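The woman who runs the joinery at Enholm has been making fitted cupboards for 13 years. She works from a unit behind the old Flinmont dairy and takes on whatever comes in, mostly alcoves and larders.

"People ring up and say they want shelves," she says. "Then you go round and what they want is somewhere to hide the hoover."

Her first paid job was a pair of wardrobes for a landlord in Clamau, for which she charged £370. She lost money on it. A full larder now starts at £3,430, fitted and painted, and she still gets calls from people who think that must include the kitchen.

Old houses take the most time. Walls lean and floors drop, and she scribes every side panel by hand on site.

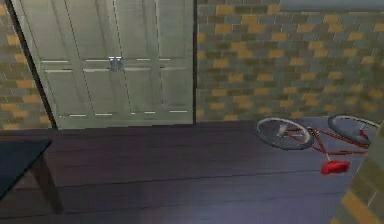 Panelled double doors in sage green, with a metal latch where they meet.

Paint is the part customers argue over. "Green has been the one for years. Before that it was cream, and everybody's cream was different." She buys hers from Gallagher, the trade counter on the ring road, and keeps a board there with every shade she has used.

She has turned down work this year and the list is closed until December. Would she take on an apprentice? "I'd like to. I'd need a bigger van first."

The next job is a boot cupboard under a staircase, and she is due there at eight in the morning to measure it again.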